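Demonstration and Teleoperation Working Group
Minutes of meeting held 25 June 2026, Nivard Building, Meeting Room 6

Present: representatives of the Manipulation Laboratory, the Kutusow project, Enache Programme Services and the Research Computing Unit. A representative of Fila attended for items 3 and 4.
Apologies were received from the Ethics Office.

1. Minutes of the previous meeting
The minutes were accepted with one correction. Under item 5, "kinaesthetic guidance" should read "kinaesthetic and remote guidance". No other matters were raised.

2. Actions carried forward
2.1 The written procedure for hand-guiding the arm has been revised and placed in the shared folder. Operators are to sign the new version before their next session.
2.2 The spare foot pedal has not arrived. The Laboratory will continue with one pedal between two benches and will adjust the roster accordingly.
2.3 Labelling guidelines remain in draft. Enache Programme Services asked that the word "failed" be kept for episodes in which the task was not completed, and that an episode stopped by the operator be entered as "abandoned". Agreed.

3. Report on demonstration sessions
3.1 The Laboratory reported that 1,907 demonstrations have been recorded since January, in simulation and on the physical benches combined. Of the most recent batch, 74 were set aside at review, mostly on account of long pauses before the first movement.
3.2 The meeting discussed those pauses at some length. Operators working by remote control tend to wait with the gripper open above the objects while they judge depth from the screen. Operators guiding the arm by hand seldom do so. The Kutusow project considered that a policy trained on the remote episodes would learn the waiting along with the task, and asked that idle time at the start be trimmed. Research Computing advised that trimming should be done on a copy and that the original recordings must be retained.
3.3 It was agreed that trimming will apply only to stillness before the first commanded motion. Hesitation in the middle of an episode is to be left as recorded, pending further advice.

4. Dice and mat task
4.1 The simulated dice task was tabled as the next task for remote demonstration. The set-up has three dice, one red, one green and one blue, with a flat tan mat on a wooden table. The operator is to bring each die named in the instruction onto the mat and release it there.
4.2 The Fila representative questioned whether an episode should be permitted to begin with a die already on the mat. Members were divided. The Laboratory's view was that such starts are useful, as the operator must then leave one die undisturbed while placing another beside it. It was agreed to allow them, provided the starting layout is stored with the episode.
4.3 Which face of a die is uppermost will not form part of the success criterion at this stage.
4.4 Each operator will complete 20 practice episodes by remote control before any are counted. Practice episodes are to be stored separately and must not be merged with the main set.
4.5 Members noted that dice sitting behind the mat are harder to approach using a single view. Fila will supply a second view for the operator's screen. The Laboratory will report whether it shortens the approach or merely gives operators more to look at.

5. Hand guidance on the physical benches
5.1 The Laboratory reminded members that hand guidance is permitted only at reduced speed and with a second trained person at the stop button. One session was cancelled when the second person was called away – this was the correct decision and the time will be rebooked.
5.2 Operators have asked for a lighter setting on the guidance mode. Referred to the Laboratory for trial on one bench.

6. Other business
Enache Programme Services requested that bench bookings be entered in the programme calendar as well as on the whiteboard. Agreed.

7. Next meeting
To be advised. The starting view for item 4 is attached, together with a comment received on the draft minutes. 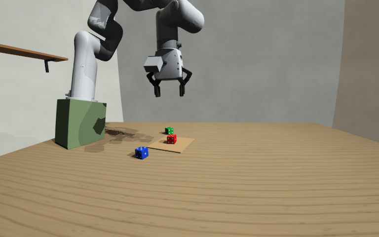 Kutusow: We support 4.2 as written, but would ask that episodes starting with a die on the mat be reported separately from the others. Our earlier results mixed the two kinds of start and we were unable to tell which one the policy was finding difficult.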